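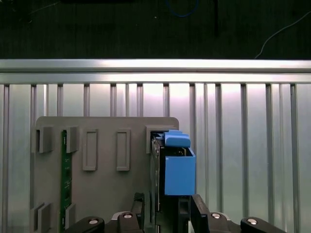

What is the Stuvora? It's a home-built robot arm cell for swapping boards and drive-style modules in and out of an upright plate, put together in a shared workshop in Okcombe.

Stuvora (workshop build)

The Stuvora is a small automation project built at the Okcombe shared workshop. Started as a bench toy for one member, later taken over by the Tuesday-night crowd, then by whoever had a key. Design files are passed round on request. No commercial version exists.

Construction

Frame is aluminium extrusion, bought as offcuts and cut down on the workshop drop saw. The fixture plate is grey plastic and mounts upright in front of a slotted extrusion panel, with an aluminium rail running across the top. Upright was a late change - the first plate lay flat, collected swarf and was binned. Slots have raised rims. Boards go in vertically, between tabs. Total materials came to 500 dollars, not counting the arm.

The gripper is black, two-fingered. Fingers have been reprinted many times over; current shape angles up so the module can be held from below. Bolts on the linkages want checking with a hex key before every session, they work loose.

Modules

Modules carry a blue plastic handle assembly, a rounded latch on top and a boxy open-topped housing below. The handle was adapted from a design called the Csonka latch, named for an earlier build at the same workshop. Colour has no meaning, it was the filament on the shelf.

Insertion is the hard part. Arm brings the module up to the bracket, slows, then pushes until the motor current rises past a set threshold. Too low and the module sits proud. Too high and the bracket flexes - one early bracket split along a layer line and had to be reprinted with thicker walls.

Control

Runs on Tidex, a script package written by workshop members. Version 2 added a retry routine: back off, shift sideways a hair, push again. Positions are taught by hand and saved in a plain text file, wich is easy to edit and just as easy to wreck. Keep a copy.

Testing

Longest unattended run to date is 114 insertions, ended by a snagged cable. Lifetime total stood at 1783 when the log was last updated in February. Wrist cable now tied back at two points. A strain relief has been drawn up but not printed.

Known problems

Plate creeps down the extrusion if the T-nuts aren't nipped up properly. Gripper fingers wear at the tips. Homing is unreliable on cold mornings, cause not yet found; warming the motors for a few mintues helps.

See also: Csonka latch; Tidex; Okcombe shared workshop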